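When the left arm wouldn't let go

Mirko Ruggiero puts the kettle on before he'll talk about the fault, and he apologises twice for the state of the bench, though most of us would be pleased to have one half as tidy. He has been looking after the two-armed cell at Virnis since it was put together, and he talks about it much the way my uncle talks about his old ute - fondly, and with a fair bit of head shaking.

"The job is plugging and unplugging things," he says. "You'd reckon that was the easy bit, wouldn't you? But a plug in a slot is a lovely little trap. Go in two millimetres off and you're not inserting any more, you're levering."

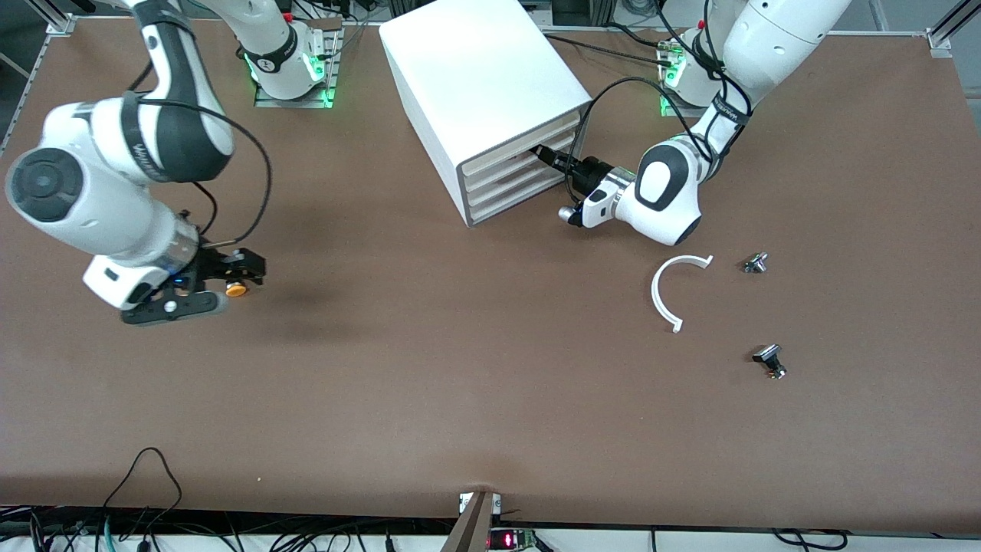 The trouble came on a long run in November. The program had got through 470 cycles without a murmur, and Mirko had wandered off to ring a supplier. When he came back the left arm was still pulling at a jammed plug, quite gently, and hadn't tripped its own force limit.

"It was set to 61 newtons," he says, still a bit cross with himself. "I'd put it up from 40 to stop the nuisance trips, and I forgot to put it back. So the arm thought everything was tickety-boo, and the other one was already heading in for its turn."

He hit the stop. The right arm halted at once, and the left one kept pulling.
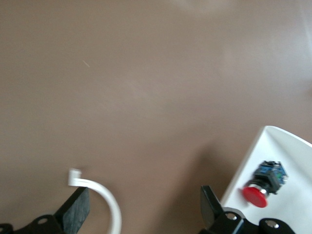 "I'll tell you, that's a horrible feeling, when you've pushed the button and something's still moving," Mirko says. He pulled the main isolator on the wall and then sat down for a while with a biscuit. The cause, once he and his colleague at Tovon had traced it through, was a stop signal that reached one controller and not the other, thanks to a wire left off after a rebuild. Each arm had been tested when it was new, but the pair had never been tested again together.

These days both arms get a stop test every morning, while they're moving, and the result goes in a paper logbook with a signature beside it. The force limit is back at 40 and needs a second person to change it. He'd like a stop button at each end of the bench as well, and he's waiting on a quote from Quintana for the wiring.

"Nobody was hurt, and we bent one plug," he says, topping up my mug without asking. "I've still got it in the drawer at home. My wife keeps trying to chuck it out."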